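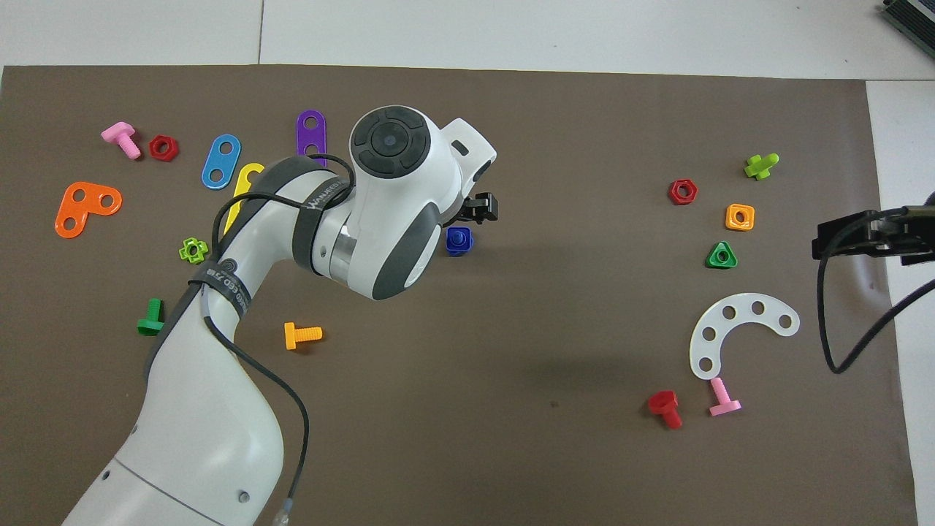

그림 1. 갈색 작업 매트 위에 두 무더기로 나뉘어 놓인 장난감 조립 부품(볼트, 너트, 구멍판)

놀이와 교구 2주차 강의 노트: 볼트, 너트, 구멍판

지난 시간에 블록 얘기를 하다가 시간이 다 돼서 조립 교구는 거의 못 건드렸죠. 오늘은 그 뒤부터 갑니다. 저는 사실 블록보다 이쪽을 훨씬 좋아해요. 어릴 때 집에 Serik 조립 상자가 하나 있었는데 너트를 소파 밑으로 하도 굴려 먹어서 혼도 많이 났고요 :)

1. 부품 이름부터 맞춰 둡시다
과제 받아 보면 볼트를 전부 "나사"라고 쓰는 분이 꼭 있어요. 이 수업에서는 머리 있고 나사산 있는 기둥은 볼트, 돌려 끼우는 육각형은 너트, 구멍 뚫린 판은 모양 상관없이 구멍판으로 통일합니다. 그림 1 왼쪽 무더기로 연습해 보면 분홍색이 볼트, 빨간색 육각형이 너트예요. 파란 타원형 판은 구멍이 두 개고, 보라색 긴 판과 노란 휜 판도 다 구멍판입니다. 관찰 기록에는 "파랑 타원 2구"처럼 색, 모양, 구멍 수 순서로 적어 주세요.

2. 어떻게 펼쳐 놓을까
상자째 주면 아이들은 일단 쏟습니다(저도 쏟아요). 그래서 매트를 먼저 깔고 부품을 두 무더기로 나눠 가운데를 비워 두는 방식을 권해요. 가운데가 조립 자리가 되거든요. 부품끼리 겹쳐 있으면 휜 판 밑에 너트가 숨어 버리니까 무더기는 느슨하게. 매트 색은 부품 색과 겹치지만 않으면 됩니다. Deming Jia 선생님은 무더기를 색깔별로 나누자는 쪽이고 저는 섞어 두는 쪽인데, 이건 아직도 결론이 안 났어요. 여러분이 해 보고 알려 주세요!

3. 손 움직임 보기
볼트를 구멍에 넣는 것까지는 금방 하는데 너트에서 다들 막힙니다. 한 손은 볼트 머리를 잡고 다른 손은 돌려야 하니까요. 볼 것은 어느 손으로 잡는지, 돌리는 방향을 중간에 바꾸는지, 안 맞물릴 때 힘을 더 주는지 뺐다가 다시 맞추는지. 대신 끼워 주고 싶어도 좀 참읍시다. 저는 이게 제일 어려워요.

4. 실습
6명씩 한 조, 조마다 매트 한 장. 시간은 8분이고 구멍판 두 장을 잇는 것부터 시작합니다. 휜 판은 그다음에요. 흔들어도 안 빠지면 통과. 조립 그림은 안 나눠 드려요.

5. 정리
종류별로 모아서 Urkeda 통에 담습니다. 너트는 매트 밖으로 잘 나가니까 바닥도 한 번 봐 주시고요. 모자라는 부품은 Jamshid Ansari 조교에게 말해 주세요.

과제: 관찰 기록 600자 이내. 마감은 3월 안으로 따로 공지할게요. 다음 시간에는 Hegedűs 교구로 넘어가니 유인물 앞부분만 읽어 오세요.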